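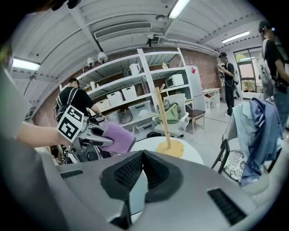
What I Learned Moving Out of Altley

1 min read

I left Altley in July after 3 years and drove 422 miles to Plerlow. The van cost me 500 before gas, and I only filled two thirds of it. Abilio Sotomayor helped with the heavy end of the couch. I paid him in lunch.

Towels took up more room than the books did. I should have used them to wrap the plates – I bought paper instead.
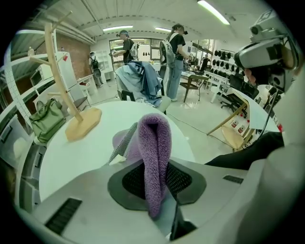 Purple towel, folded.

The new place has less closet space and a better kitchen window. My old landlord kept part of the deposit over a scratch by the stove, and I didn't fight it.

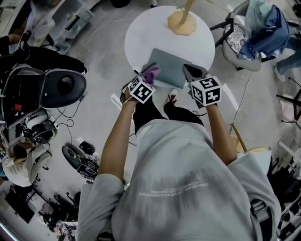
At the round white table.

I still have 23 boxes to open. The one marked "desk" is full of pans. Casimiro Sarmiento wants his drill back, and I think it's in there somewhere too.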